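Skuletti tracker / Sollstead shared workshop / Arms bench
Ticket: Right hand lets go early in sim, tray placement task
Opened by: Kaj Bech
Opened: Jan 2, 2018
Status: Closed, one follow-up
Component: hand controller, sim scene

Problem
Two-arm setup in the simulator. The right hand is supposed to pick up the red ball, carry it over the tray and set it down. The left hand stays open and waits. In 7 of 11 runs the right hand opened before the arm reached the tray and the ball rolled off the table. The other runs finished normally. Same start pose every time.

Setup
Scene file is the tray one from the Nunoseck folder, unchanged except for table friction. Controller is the Eyvindsson branch, built on the workshop PC. No real hardware connected. I want this fixed before we load the same code on the bench arms.

Log

Entry 1
Checked friction first. Raised the ball friction and ran again. Still dropped. Put it back to the old value.

Entry 2
Watched the finger joint targets during the carry. They hold steady through the lift, then all the fingers on the right hand get an open command at once. So the ball is not slipping. Something is telling the hand to open.

Entry 3
Paused a run with the red object still in the right hand, up and to the right of the tray, and read the state by hand. Task state was "carry", which is correct. Distance to tray was reported as almost zero, which is wrong. 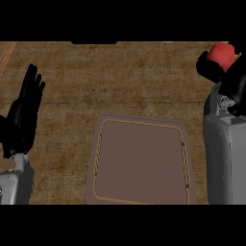
The release check compares the hand position to the tray position and opens the fingers when the distance is under the limit. I printed both values. The hand position was fine. The tray position was being read in the right arm's base frame on some runs and in the table frame on others, depending on which part of the scene finished loading first.

Entry 4
Forced the load order so the tray always comes in after both arms. Ran 10 times, no early release. This proves the cause but I don't want to leave it that way. Anyone who edits the scene file could break it again.

Entry 5
Changed the release check to convert both positions to the table frame before comparing. Took the forced load order back out. Ran another 10 with the ball and had no early release. The ball ended up inside the tray rim each time.

Entry 6
Swapped sides so the left hand carries and the right hand waits. It worked, but the left thumb opens 2 steps later than the fingers and drags the ball a little on release. The right hand doesn't do this. It looks like a separate delay setting in the left hand config.

Resolution
Release check now uses the table frame for everything. Fix is merged into the Eyvindsson branch. Pull and rebuild before running any tray scene. Old recordings made before the fix should not be used for tuning.

Follow-up
Left thumb delay moved to its own ticket, low priority. Please don't change the left hand config until that one is closed.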